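Disposable Cups and Trays in the Narkidgate Campus Dining Hall

Student project report
Anitha Salian, Ridwan Tuhumury, Retno Sumampouw
Project advisor: Chandrasekhar Rai
August 8, 2025

14 shares | 3 comments

1. Background

The dining hall at Narkidgate serves lunch and dinner on weekdays and one meal a day on weekends. It has used disposable cups and trays since the dish room was closed for repairs in December. The repairs finished long ago, but the disposables stayed, and both systems now run side by side. Students can take a washable cup from the rack by the juice machine or a paper cup from the stack next to the coffee.

Our project looked at which one people pick, where the used items end up, and whether moving things around in the serving area changes either of those. We did not try to work out the full environmental cost of each item. That would need supplier data we could not get in one term.

2. Method

We ran the project for 13 weekday lunches. On each day two of us stood near the drinks station and the third stood at the waste bins. We kept a tally sheet with four columns: paper cup, washable cup, own bottle, and no drink. At the bins we noted whether each paper cup went into trash, paper recycling, or food waste.

For the first part nothing in the room was changed. For the second part, with permission from Thirumalai Chettiar, who runs the kitchen, we moved the washable cups to the coffee station and put the paper cups on the lower shelf. They were still in plain view and there was no sign asking people not to use them.

We also left a short survey at the register. It had five questions and took under two minutes. We printed 1,000 copies and got 868 back, though a number of them had only the first page filled in. Those were kept for the questions they answered and left out of the rest.

3. Results: drinks

In the unchanged layout, paper cups were the most common choice every day. Most people who took one were getting coffee or tea. The washable cups were used mainly for juice and water, and very few people carried one across the room to the coffee.

After the move, washable cups passed paper cups on all but two days. Both of those days it was raining and many students were taking their coffee out of the building with them. We had not planned for takeout and should have had a separate column for it. 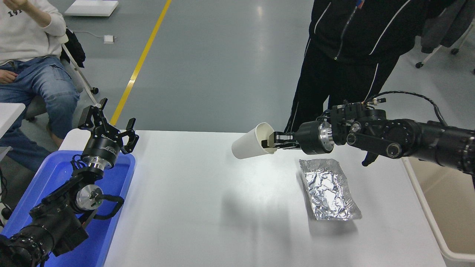 The survey answers fit with this. The most common reason given for using a paper cup was that it was closest. The second was that the washable cups do not have lids. Only a small group said they thought the washable cups were not clean enough, which was less than we expected from talking to friends beforehand.

4. Results: bins

Sorting was poor in both parts of the project. Paper cups went into the paper recycling bin more than any other, even though the local hauler does not take cups with a plastic lining. The label on the bin says "PAPER" and has no picture, so this is an easy mistake to make. Foil trays from the hot food line were mostly thrown out with food still in them. The kitchen staff told us rinsed foil can be recycled, but there is no sink on the dining side of the room where anyone could rinse it.

We tried a handwritten label on the recycling bin for the last three days ("no cups please"). Fewer cups went in, but three days is too short to say much.

5. Problems

The tally got unreliable during the noon rush. When two people reached for cups at the same time we sometimes missed one. Retno and Anitha compared sheets at the end of each lunch, and when they differed we used the average.

Some students noticed us and asked what we were doing. A few of them put the paper cup back and took a washable one after we explained. We marked those under their first choice.

6. Recommendations

Keep the washable cups at the coffee station. Buy a small number of lids that fit them. Replace the bin labels with ones that show the items. Put a rinse tub near the tray return, if the kitchen has room for it.

Mr. Chettiar has agreed to leave the cups where they are through fall. The labels have to go through the facilities office and we have not heard back yet.

3 comments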